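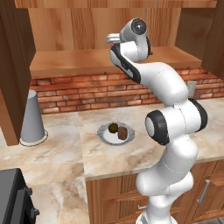
4. Caring for the countertop and cabinet fronts

Read this section before you clean the kitchen for the first time. It applies to Stukmont stone countertops, including marble, and to Fonseca wooden cabinet doors and drawer fronts. If your kitchen has tops from another maker, follow that maker's care sheet for the top and use only 4.4 and 4.5 below.

4.1 Before first use

The installer applies one coat of sealer at the factory and leaves a second in the Drollari care kit for you to apply at home. The kit is normally placed in the drawer under the main worktop. It contains a bottle of Nolum stone sealer (200 ml), 2 cotton applicator cloths, a pair of gloves and a care card.

Do not set food, drinks or small appliances on the stone until the second coat has cured.

1. Remove any protective film left on the edges. Pull it slowly, keeping it close to the surface.

2. Wipe the stone with warm water and a few drops of neutral dish soap. Rinse with clean water and dry with a soft towel.

3. Leave the surface to air dry overnight. Sealer applied over damp stone will turn cloudy.

4. Open a window, put on the gloves and shake the bottle.

5. Pour a small amount of sealer onto the first cloth and spread it in overlapping circles. Work in sections you can easily reach. Include the front edge and the area behind the faucet.

6. Wait 9 minutes, then wipe off everything that has not soaked in, using the second cloth. Change to a dry part of the cloth when it begins to drag.

7. Keep the surface dry for 2 days.

CAUTION: Do not let sealer dry on the surface. Dried sealer leaves a haze that has to be polished out. If you see haze forming, wet the spot with a little fresh sealer and wipe it off right away.

CAUTION: Used cloths can heat up and catch fire if they are bunched together. Lay them flat outdoors until they are stiff and dry, then put them in the trash.

4.2 Daily cleaning

1. Clear crumbs with a dry cloth or a soft brush. Grit left on the stone will scratch it when you wipe.

2. Wipe with a damp microfiber cloth and neutral soap.

3. Wipe again with clean water. Soap left behind builds up into a dull film over several weeks.

4. Dry the surface, paying attention to the joint where two runs of counter meet and to the strip along the wall.

Do not use vinegar, lemon juice, bathroom descaler, bleach, scouring powder or steel wool. Glass cleaner is also unsuitable for marble unless the label says it is safe for natural stone.

Note: Marble is softer than granite and marks more easily. Acid from wine, tomatoes, citrus fruit and some soft drinks can etch the polish within minutes, even on sealed stone. The sealer slows down stains. It does not protect against etching or heat.

4.3 Removing stains

Try the daily cleaning steps first. If the mark is still there after the stone has dried, make a paste.

1. Mix baking soda with water until it is as thick as peanut butter.

2. Test the paste on a spot that is normally out of sight and check the result the next day.

3. Spread the paste over the stain, going slightly past its edges.

4. Cover with plastic wrap and tape the wrap down with painter's tape.

5. Leave for a full day, then take off the wrap and let the paste dry.

6. Lift the paste with a plastic scraper held flat. Rinse and dry.
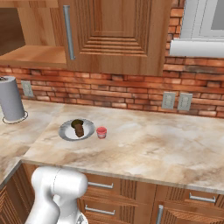 Oil stains may need the treatment more than once. Let the stone dry completely between rounds so that you can judge the color properly. Apply fresh sealer to the treated area afterward, following steps 4 to 7 in 4.1.

A dull spot that feels slightly rough is an etch mark and will not respond to paste. Small etch marks can be treated with a marble polishing powder from a hardware store. For larger ones, ask a stone repair service.

4.4 Wooden doors and drawer fronts

1. Dust with a dry cloth, following the grain.

2. For fingerprints and grease, use a well-wrung cloth with a little neutral soap. Start at the bottom of the door and work up, which avoids streaks from drips.

3. Dry at once, including the lower edge.

4. Clean the handles separately. Metal polish must not touch the wood.

Wipe up spills around the sink and dishwasher when they happen. Wood that stays wet will swell at the joints, and swelling is not covered by the warranty. Let the dishwasher cool with its door closed before you unload it, or open it fully. A door left ajar sends steam straight onto the underside of the worktop.

Note: New wood changes color in daylight, mostly in the first year. Cabinets near a window may look different from the others for a while. Open shelves should be rearranged now and then so that jars and boxes do not leave pale outlines.

4.5 Heat, weight and cutting

Use a trivet under all hot pans. Do not sit, stand or kneel on the worktop, especially next to the sink cutout, where the stone is narrowest. Always cut on a board. Lift heavy appliances when you move them, or fit felt pads under their feet.

4.6 When to reseal

Test the stone every April. Put a spoonful of water on the area you use most and leave it for a quarter of an hour. If the water is still beaded, no action is needed. If the stone has darkened underneath, let it dry and apply one coat as described in 4.1. Write the date on the care card and keep the card with your order papers.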